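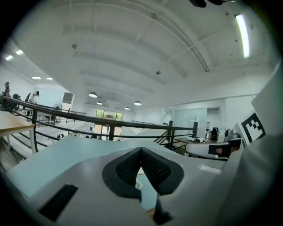

Der Handgreifer auf der Galerie, mit Blick über das Geländer in die Halle.

Testpersonen für den Handgreifer Kavex gesucht

Wir von Fliso bauen seit ein paar Jahren Handgreifer, also Werkzeuge, die man selbst in der Hand führt und mit denen man Dinge greift, damit ein Roboterarm dieselben Handgriffe später nachmachen kann. Unser neues Modell heißt Kavex, und bevor wir es im Februar als Bausatz in den Verkauf geben, möchten wir es gern Menschen in die Hand drücken, die nicht den ganzen Tag mit so etwas zu tun haben. Unsere eigenen Leute halten das Gerät längst im Schlaf richtig herum und merken gar nicht mehr, wo es drückt, hakt oder einfach zu schwer wird. Deshalb freuen wir uns sehr, wenn Sie mitmachen!

Insgesamt suchen wir 44 Personen ab 18 Jahren. Vorkenntnisse brauchen Sie keine, wirklich nicht. Besonders freuen wir uns über Linkshänderinnen und Linkshänder (die kamen beim Vorgänger leider viel zu kurz), über Menschen mit kleinen Händen und über alle, die beruflich viel packen, sortieren oder montieren und ein Gespür dafür mitbringen, wann ein Werkzeug gut in der Hand liegt. Wer gerade eine Verletzung an Hand, Handgelenk oder Schulter auskuriert, wartet bitte die nächste Runde ab.

Was Sie bei uns machen

Sie kommen zu zwei Terminen von jeweils drei Stunden, Pausen eingerechnet. Beim ersten zeigt Ihnen Temitope Onuoha in aller Ruhe, wie man den Greifer hält und wie sich die Finger öffnen und schließen, und dann üben Sie erst einmal, so lange Sie mögen. Danach geht es an einfache Aufgaben: Becher umstellen, Handtücher zusammenlegen, Schrauben in Schälchen verteilen, eine Brotdose öffnen und wieder schließen. Beim zweiten Termin wiederholen Sie einen Teil davon mit anderen Fingerpolstern und sagen uns, was sich besser oder schlechter anfühlt. Zum Schluss füllen Sie einen Fragebogen aus, und wer Lust hat, bleibt noch auf einen Kaffee und erzählt, was im Fragebogen keinen Platz hatte. Gerade diese Gespräche haben uns beim letzten Mal viel gebracht, unter anderem einen völlig neuen Griffwinkel.

Während der Aufgaben zeichnen wir die Bewegungen des Greifers und das Bild seiner Kamera auf. Auf den Aufnahmen können auch Ihre Hände zu sehen sein. Was wir speichern und wie lange, steht in der Einwilligung, die Sie vorab per E-Mail erhalten, damit Sie sie zu Hause lesen können. Abbrechen dürfen Sie jederzeit, ohne Begründung.

Was Sie dafür bekommen

Für beide Termine zusammen zahlen wir 116 Euro, überwiesen nach dem zweiten Termin. Wenn Sie nach dem ersten aufhören möchten, erhalten Sie die Hälfte. Außerdem können Sie den Bausatz zum Start für 299 Euro bestellen und bekommen darauf 100 Euro Nachlass. Eine Verpflichtung zum Kauf gibt es natürlich nicht. Getränke und etwas Süßes stehen bereit, Fahrtkosten können wir in dieser Runde leider nicht übernehmen.

Termine und Anmeldung

Getestet wird werktags am Vormittag und am späten Nachmittag, dazu am Sonntag ab 10 Uhr für alle, die unter der Woche nicht wegkommen. Ziehen Sie bequeme Kleidung mit nicht zu weiten Ärmeln an und legen Sie Ringe und Armbänder vorher bitte ab.

Zur Anmeldung genügt eine kurze Nachricht über unser Kontaktformular, Betreff »Kavex-Test«. Schreiben Sie uns Ihr Alter, ob Sie Rechts- oder Linkshänder sind und wann es Ihnen am besten passt. Gudrun Schmieder kümmert sich um die Terminvergabe und meldet sich in der Regel innerhalb einer Woche. Technische Fragen zum Gerät beantwortet Takumi Kuroda, auch gern ausführlich.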